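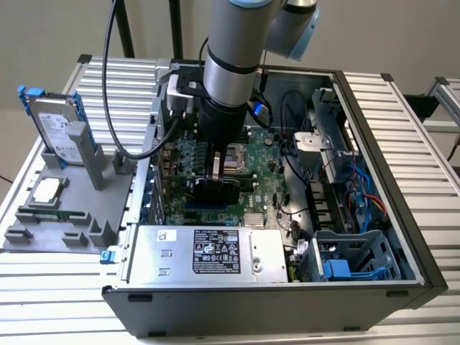
1/ Buying a used office desktop for home. I've done this for family and neighbors in Bellport for a while now and I keep typing the same answers into messages, so I'm putting them in one thread.

2/ By office desktop I mean the plain towers that companies lease and then get rid of when the lease ends. They spent their lives running spreadsheets and email. Most were looked after by an IT department and turned off on weekends.

3/ If you do homework, taxes, video calls, photos and web browsing, one of these is enough. If you edit long video or play new games, stop reading and save up for something else.

4/ Budget. My ceiling is $400 with everything: tower, screen, keyboard, mouse, and whatever parts I add. The tower should be $200 or less. If the seller wants more than that for the tower alone, it needs to be fairly recent, and the listing should say exactly which processor is in it.

5/ "Fast computer, works great" is not a processor. Ask for the full model number and look it up before you drive anywhere. Then check it against the supported list for the operating system you plan to run. Plenty of good machines just miss that cutoff and get sold cheap to people who find out at home.

6/ Where I look, in order: refurbishers with a storefront, then surplus sales from schools and county offices, then local classifieds. I buy from Kadmont when they have stock. They're a small refurb shop, they answer the phone, and they put the hours on the drive in the listing if you ask for it.

7/ Surplus sales are cheaper but usually come with no drive at all. The drives get pulled and destroyed for privacy. That's normal. Add the cost of a new one when you compare prices.

8/ Full tower or small case? The small ones look nicer on a desk. I still tell people to get the bigger case if they have room under the table. Standard parts fit, you can get your hands in, and it's quieter because the fan is larger and turns slower.

9/ Some brands use their own shape of power supply and their own plug on the motherboard, even in a big case. It works fine until the supply dies, and then you're hunting for that exact part. Search the model name plus "power supply" before buying and see what comes up.

10/ When it comes home, open it before you plug it in. Lay it on its side, take the side panel off and look. You want to see dust (normal), and you don't want to see bulging capacitors, rust, or a sticky brown film. The brown film is cigarette smoke. It doesn't come off and the smell doesn't either.

11/ Cleaning: outdoors, canned air or a small electric blower, short bursts. Hold the fan blades still with a finger so they don't spin up. No household vacuum inside the case. Wipe the outside with a damp cloth and leave the inside alone otherwise.

12/ Memory. 8 GB is livable, 16 GB is comfortable. Used memory is cheap and very reliable, so this is the first thing I add. Match the type already in the machine. Push evenly until the clips close on their own. If it takes real force, it's the wrong way around or the wrong kind.

13/ Drive. If it has a spinning hard drive, replace it with a solid state drive. No other change makes as much difference. An old desktop with an SSD feels better than a newer one without. Keep the old drive on a shelf until you're sure nothing on it belongs to anybody.

14/ Small battery. There's a coin cell on the motherboard that keeps the clock. In a machine this age it's often flat. The symptom is a wrong date every time you unplug it, and then websites complain about security certificates and people think they have a virus. It costs less than a coffee to fix. Usually a CR2032, but read what's printed on the old one.

15/ Thermal paste. I get asked a lot. If the processor isn't overheating, I leave it alone. More boards get damaged by people pulling off a cooler that didn't need pulling than by old paste. If it does run hot after cleaning, then yes, do it.

16/ Start with a clean install. Don't keep the seller's setup, however tidy it looks. You don't know what's on there. Most ex-office machines have a license tied to the hardware and will activate by themselves, but ask the seller to confirm that in writing.

17/ Also check for a BIOS password. Companies set them and forget to clear them. Some can't be removed without the original owner. I bought one like this from a classified ad in May and it's still sitting here with a boot menu I can't open. My own fault, I didn't test it at the seller's house.

18/ What to test before you pay, if the seller lets you: does it reach the setup screen, do all the front USB ports work, is there a picture on every video output, does the fan noise settle after five minutes. Bring your own USB stick and your own cable. Sellers never have the right cable.

19/ WiFi. A lot of office towers don't have it - they were wired to the wall. A USB adapter is fine for most people. An internal card with an antenna is better if the router is two rooms away. If you can run a network cable, run the cable.

20/ Screens. Buy used too, but look at it turned on, showing a plain white page. Dead pixels and yellow corners show up right away. Check that it shares a connector with the tower. Old office towers love DisplayPort and old cheap screens love HDMI, so you may need an adapter.

21/ How long will it last? My mother's has gone five years on the same board with one new drive. Asger Mikkelsen down the street is still using the one I set up for his bookkeeping, and he never shuts it down. I've also had one die in a week. Buy from someone with a return period if you can.

22/ A few people asked about Waweru and Skusitau. Waweru: ordered from them once, well packed, slow shipping, no complaints. Skusitau: only seen their listings. Photos look like stock pictures and the processor is never named, so I've skipped them. If you've bought there, reply and tell me how it went.

23/ Old machine you're replacing: take the drive out first. Then the rest can go to the county electronics drop-off. In Bellport it's behind the transfer station, free for residents, bring a bill with your address on it. They won't take the big glass monitors anymore - call first for those.

24/ Laptops are a different list, mostly to do with batteries and hinges. I'll write that up separately. If you have a specific tower in mind, post the model number under this and I'll look at it tonight.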